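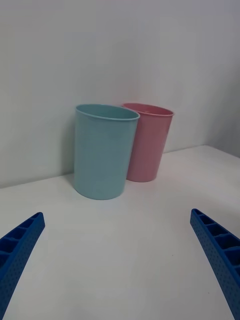
Cups, trays and too much tea: my visit to the Nisico open day

March 5, 2019
By the Follon day-tripper

I'd been meaning to get over to Nisico for ages, and when they opened the doors to the public I booked two tickets straight away (my sister came too, mostly for the cake). It's a nine-minute walk from Follon station, uphill, so wear proper shoes!

They make plastic tableware, and you start in the colour room, where a whole wall of drawers holds 342 little sample chips. I could have stayed there all morning — my sister dragged me out after the greens.

Next came the Itik room, named after their picnic range, and I liked it best. It's all white in there, walls and tabletops, so the colours really sing. I fell for the tumblers, a pale blue and a pink, tall and plain with a slight taper and a nice rounded rim. Standing side by side they looked like a pair of sugared almonds, and the pink one had something small with a red top down inside it.

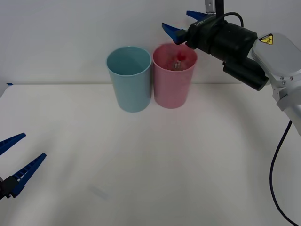 Can you buy anything on the day?

There's a seconds shop by the exit, cash only, and tumblers were £5 for a set when we went.

I came home with a set and a butter dish I don't need. Lunch was in the Lozano café across the yard, where the soup was good and the queue was dreadful — go early. The next open day is in April and I'm already trying to talk my mum into it. Parking is round the back, past the bins.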